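The Orchard That Came Back

Drive up to Ruddock in January and you'd swear the old orchard was dead. Come back in August and the branches are dragging on the grass! There are 148 trees on the slope now, planted by a town that had almost forgotten it once shipped fruit by the wagonload.

My favorite is the Susetti, a small, sharp apple with a smell like pears (really, put your nose to one). For years it was thought lost. Then a single tree was spotted behind the Plekero mill, and 50 cuttings were taken from it and grafted that same winter. Most of them took.

Last fall the slope gave 1,188 pounds of fruit, and nearly all of it went to pies and cider at the Brikura market hall.
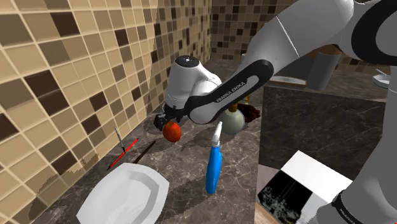
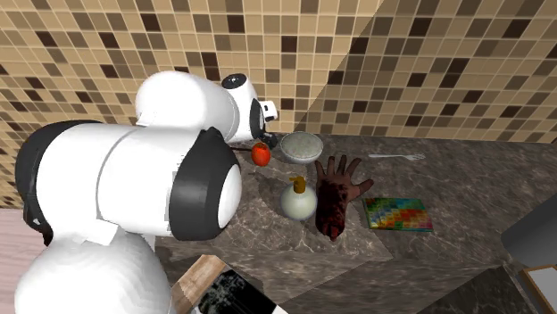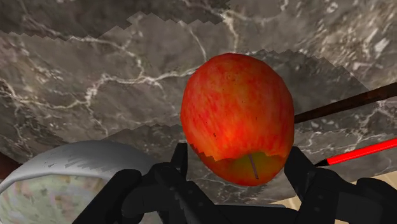
Color is what gets people arguing up here. Old-timers want a plain yellow Susetti, while the younger growers love the streaky kind. I'm with the streaks, the way they run lengthwise through the red of the apple between the two black fingers, with that orange zone down the middle. Picking starts at the bottom gate, and you should bring your own bag.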